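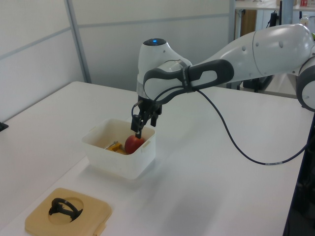
White bin on the bench.

May 26, 2018
Weight loss in stored apples, scale drift and lid test

Picking up from the last entry. The Washam apples have been in the cold room since December, and the weight-loss curve still has a step in it that the fruit cannot account for. All trays drop by the same amount between two consecutive weighings, then go back to the old slope. Fruit does not lose water like that. Either the scale moved or the tare did.

Scale

Put the check weight on the Ikmont before touching any fruit. It reads low at 4,000 g and correct at the bottom of the range, so this is a span error and the zero is fine. Re-leveled the scale, let it warm up with the pan clear, repeated. Same reading. Moved it off the shelf next to the compressor and onto the stone slab. The reading settled faster but the span error stayed.

Ran the span calibration per the manual. It took the second time. On the first attempt it timed out waiting for a stable value, and I think the cold room door was the cause — the draft reaches the slab when the door is latched open. Closed it and the routine finished normally.

After calibration the check weight reads correct at full load and at half load. I have not corrected the old data. The error grows with load, so a flat offset would be wrong, and I want to know when the span shifted before scaling anything. The step in the curves is a candidate date, but the step is the same size on the light trays and the heavy trays. A span error alone would give a larger step on the heavy ones. So the calibration explains something, but probably not the step.

Tare

Went through the tare sheet. Each tray has its own tare, written on tape on the short side. The lids were never tared separately. Before the step, trays were weighed with lids on and the lid weight was subtracted in the spreadsheet. After the step, the column header reads "tray" and there is no lid term. If lids came off for weighing at that point, the numbers work out without a term. If they stayed on and somebody also changed the formula, the shift would go the other way. The sign agrees with lids off and the old formula still in place for one row of trays. Khôi Mạc did those weighings and will look in his own book for what he did with the lids.

Note for whoever uses this sheet next: the lid term is in the hidden column to the right of the comments. I have unhidden it. Please leave it visible.

Humidity

The Âu logger in the cold room shows 75 percent for most of the period, with a dip each time the defrost cycle runs. That is too dry for apples held this long and would be enough to shrivel them even if everything else was right. The logger sits at head height by the door. Fruit is at floor level on the far wall. I moved the logger down to tray height and left it there. The old values should be taken as door values and labeled that way in any plot.

The pan of water under the evaporator had a skin of scale on it. Cleaned and refilled. The wick was stiff, so I replaced it from the box in the drawer. One wick left in that box. Ordered more from Dranddale, same part as before.

Lid test

Plan is a short side test on whether the vented lids matter at all at this humidity. Two treatments, lid on and lid off, same shelf, same tray type. Apples sorted by size first, since small fruit has more skin for its weight and loses water faster in proportion. Any fruit with a broken stem or an open cut goes to the discard crate and does not count.

Weighing order is to be drawn fresh each time. Previously we always started at the top shelf, which means the bottom shelf was always weighed last, after the trays had been standing in room air. On a humid day the cold fruit picks up condensation while it waits, and that will hide a real loss. Weigh each tray as it comes out, then put it straight back. No staging on the bench.

Peel comparison

Side question from the last group meeting: how much of the difference between apple and orange is the wax, and how much is simply the thickness of the rind. The orange keeps its inside wet while the outer rind dries and hardens, so whole-fruit weight loss does not say much about eating quality. For the apple the loss shows up in the flesh much sooner. Comparing the two on percent weight loss alone is misleading and I would sooner drop that plot from the report.

Better to express loss per unit of surface area. Diameter with the calipers in two directions at right angles, take the mean, treat the fruit as a sphere. That is decent for an orange and poor for an apple because of the dimple at the stem, but the error is in the same direction for every apple and can be lived with. Stem scar on the orange is a separate path for water and should be sealed on half of the fruit if we ever do this properly.

Apple and orange, side by side. 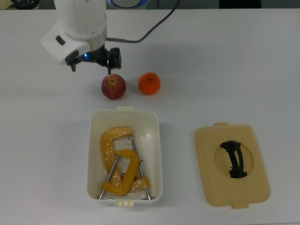 Still open

Date of the span shift. Check the service sticker on the Ikmont against the step.

Lid term for the affected row. Waiting on Khôi's notebook.

Logger at tray height: read it out after a full defrost cycle and compare with the old door values. If the floor is wetter than the door, the water loss model needs the lower vapor pressure difference and the predicted curve will flatten.

Calipers: the jaw lock slips. Use the other pair until it is fixed.

Spreadsheet: make a copy before anyone changes the formulas again, and put the old version in the archive folder with the tare sheet.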